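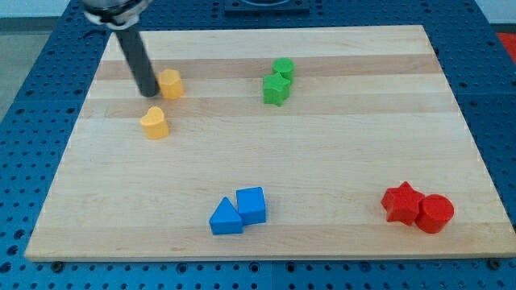

What do you hang over a nursery window so the room stays dark in the middle of the day? A blackout roller shade mounted inside the window, with lined curtains on a wraparound rod in front of it. Either one alone leaves a strip of light.

On May 18, 2024, Ívar Briem wrote:

> Hello all,
> We are turning the small back bedroom into a room for our daughter. It has one window, facing west, and from lunch until supper the sun comes straight in on the wall where the crib will go. We rent, so I would like to keep the holes to a minimum. I already bought a paper pleated shade, the stick-on kind, and it glows like a lampshade.
>
> Three questions. Do the curtains have to be black or gray to work? I was hoping for something pale, maybe cream with a small print. Is there any point in the film you put on the glass? And how long should the curtains be in a room with a baby in it?
>
> There is also a radiator under the window, if that changes anything. It sticks out past the sill.
>
> Ívar

Ívar,

Taking these in order.

The color facing the room doesn't matter. The lining does the work. You can have cream, or a print, or anything else, as long as there is a proper blackout lining behind it. Look for the word "blackout" on the label. "Room darkening" is used for all kinds of cloth and some of it is no better than a bedsheet. If you can get to a store, hold the fabric up to a ceiling light and put your hand behind it. If you can see your fingers, leave it there.

You can also keep curtains you already like and buy the lining separately. Ours came from Sharifi, a fabric shop near my sister, and it clips onto the same rings as the curtain. It comes off for washing, and when the kids got older we took it off for good and kept the curtains. The yellow ones in the playroom are the same pair.

Skip the film. We had it in the first apartment. It makes the room dark all the time, including the hours you want daylight, and getting it off took me most of a weekend and left glue in the corners of the glass. Check your lease too. Ours said nothing may be stuck to the windows and I hadn't read that far. Film can also be a problem on double-pane glass in full sun.

On length, your radiator decides that. Don't let fabric hang over it. I would stop the curtains a little below the sill, clear of the top of the radiator, and not go to the floor at all. Short curtains look fine in a small room. They are also harder for a toddler to grab and swing on, and she will be a toddler sooner than you think.

For the rod, get one that turns back to the wall at both ends. Most of the light in our room came in at the sides and this fixed it. Set it 2 inches above the trim and let it run past the window on each side. You will need a hole or two at each end. I don't know of a tension rod that will hold lined curtains for long. Fill the holes with spackle when you move out, and save a little of the wall paint if your landlord will give you some.

The shade should be cordless. Please don't buy one with a loop or a pull cord, even if it comes with a cleat to wrap the cord on. Keep the crib away from the window as well, far enough that she can't reach the curtain once she stands up. If the west wall is the window wall and the crib is going opposite, you're fine there.

We have the Proser cordless shade in both kids' rooms. It is plain white and it has held up. Measure the inside of the window at the top, middle and bottom and order to the smallest number. In our old building the three were never the same. The lower edge will still show a thin line of light, and I would leave that alone. A baby doesn't mind it, and it lets you find the pacifier.

I haven't tried the Joltside panels that somebody here mentioned in the winter, the ones that fasten with hook-and-loop tape. If whoever that was is still reading, I would like to hear how the tape did on painted trim.

One more thing, on the heat. A west room will still warm up behind a dark shade. We keep the door open until nap time and run a small fan in the hall.

Ruth

Recent messages on this list
Washable rug for under a crib
Re: Painting over wallpaper border
Lowering the closet rod for a four-year-old
Re: Re: Anchoring a dresser to a plaster wall
Looking for a quiet night light
Bunk beds and low ceilings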